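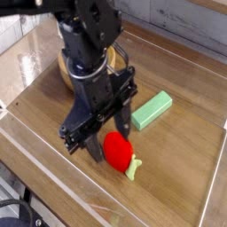

Rule 2: no hand past the clear wall while the arm has power. Oona knew it. She'd typed it.

Strawberry first, Margit said. Then the green block.

Fingers open over the red plush. Waiting.

"It's crooked," Oona said. "I could just nudge it - "

"Rule two."

"One second."

"Karppinen said one second too. Page 318, go read teh incident log."

Oona put her hands in her pockets. Hit stop. Lights off, key out, key on the hook. Then she reached in.

Margit wrote down the time.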